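3. El orden de la cocina compartida como contrato tácito

La literatura sobre convivencia ha dedicado páginas generosas al ruido y al alquiler, y muy pocas al estropajo. El presente apartado se ocupa de los objetos de uso común en las cocinas de Kirasia, una residencia de 30 habitaciones donde todo el mundo declara ser ordenado.

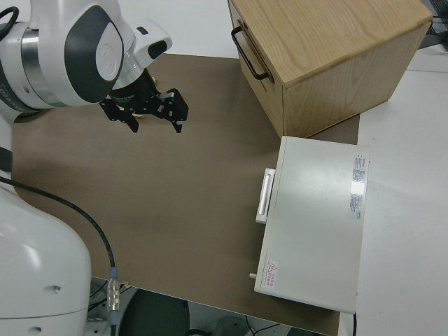 Maribeth Lagman
Grupo de Estudios Domésticos, Instituto Lumanlan

3.1. Lo que se deja a la vista

Durante 90 días recogimos 273 notas adhesivas, pegadas en neveras, armarios y, en un caso, sobre un queso. La mayoría reclamaba la devolución de algo. Solo tres daban las gracias, y una de ellas era irónica. Clasificamos los objetos en privados, comunes y disputados; la última categoría creció hasta obligarnos a cambiar de cuaderno.

La mesa ocupa un lugar incómodo en esta clasificación. Lo que se guarda en un armario tiene dueño; lo que pasa la noche sobre la mesa entra, según los residentes, en una especie de régimen comunal. Una cesta con dos mazorcas de maíz (fig. 3) puede leerse como reserva, como ofrenda o como descuido.

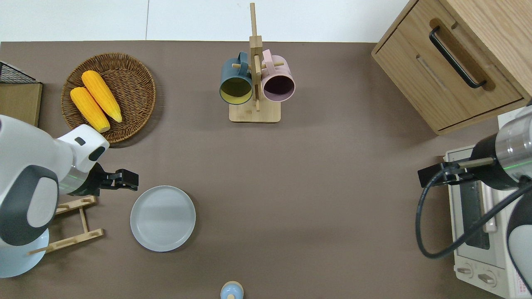

Fig. 3. Cesta de mimbre con maíz y colgador de tazas de madera.

Los informantes de más antigüedad defendían la primera lectura - sobre todo cuando el maíz era suyo. Los recién llegados preferían la segunda, y solían preferirla con hambre.

3.2. La taza ajena

Las tazas siguen otra lógica. En Dongate, el edificio vecino, cada residente marcaba la suya con esmalte de uñas, sistema que funcionó hasta que dos personas compraron el mismo tono.
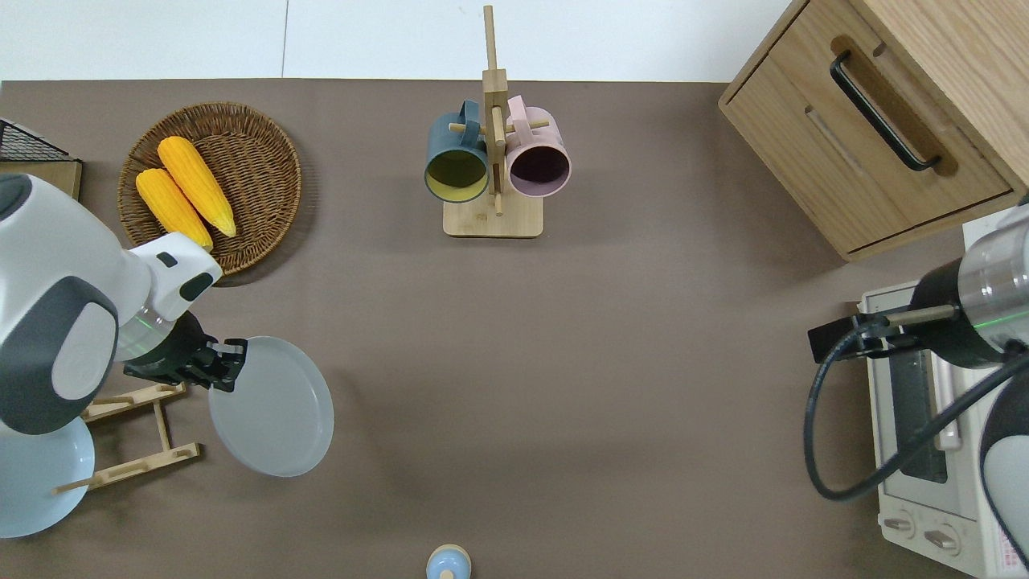 Bosatari (comunicación personal) propone hablar de «propiedad por insistencia»: la taza pertenece a quien más veces la reclama. Nuestros datos de julio encajan con la propuesta, aunque conviene advertir que en julio la mitad de los reclamantes estaba de vacaciones.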